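Chamado: secadora Testero desliga antes do fim do ciclo
Estado: resolvido
Aberto em: abril de 2019
Local: lavanderia da pousada Picard, Ulolville
Responsável: Gilles Pichon

Descrição do problema
A secadora do térreo para no meio do programa de algodão e o visor mostra o código 3. Depois de esfriar, volta a ligar e para de novo ao fim de cerca de 100 minutos de uso. A outra secadora, no mesmo circuito, funciona normalmente.

Verificações
Filtro de fiapos limpo e recolocado. Sem alteração.
Tensão na tomada medida com a máquina em carga. Dentro do normal.
Programa reduzido para meia carga, só com lençóis. A falha repetiu-se.
Testado com o programa delicado: terminou sem erro, mas as peças grossas saíram úmidas.

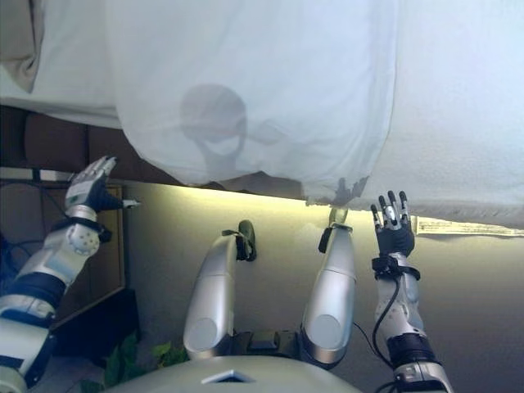
Lençol branco, com a etiqueta de cuidados junto à bainha.

Retirado o painel traseiro. O duto de exaustão estava dobrado atrás da máquina e tinha fiapos acumulados na curva. O termostato de segurança abria por falta de vazão de ar. A resistência foi medida e está boa.

Solução
Duto trocado por um rígido, com 2 abraçadeiras novas. Máquina afastada da parede. Termostato substituído por prevenção, peça pedida ao depósito de Villstead. Três ciclos completos de algodão em seguida, sem código de erro.

Pendências
Limpar o duto a cada 800 ciclos, conforme o contador do menu de serviço. Próxima revisão em julho, junto com a das lavadoras.
Chamado encerrado por G. Pichon.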